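4.2 Does tabletop lightness change reported reading comfort?

The claim that pale work surfaces reduce eye strain is repeated in most furniture guides, usually with a nod to the Flarnora survey. We are not convinced. That survey reached 1604 office workers, but it asked about desk color and tired eyes on the same page, which invites people to connect the two. Lighting was never recorded. A light desk in a dim room and a light desk under a window were treated as the same thing, and we doubt that they are (Figure 3).

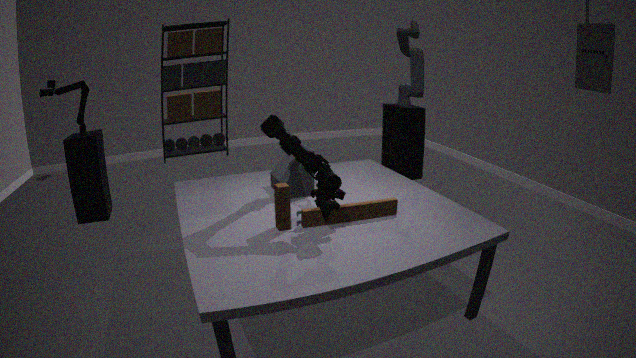

Figure 3. A light-gray tabletop in a dimly lit room, computer rendering. The surface is brightest around the middle.

Skellstead objected to this reading when an earlier draft was circulated, arguing that people who sit at a desk all day know perfectly well what tires them, and that a lighting log would have told us little more. Perhaps so. But the Odirach follow-up, with 400 respondents and the two questions placed 200 items apart, found a much weaker link, and it disappeared among those who had picked their own desk. If workers were simply reporting what they felt, the order of the questions should hardly matter.

We therefore leave surface color out of the main model and report it only in Table 2, where readers may make of it what they like.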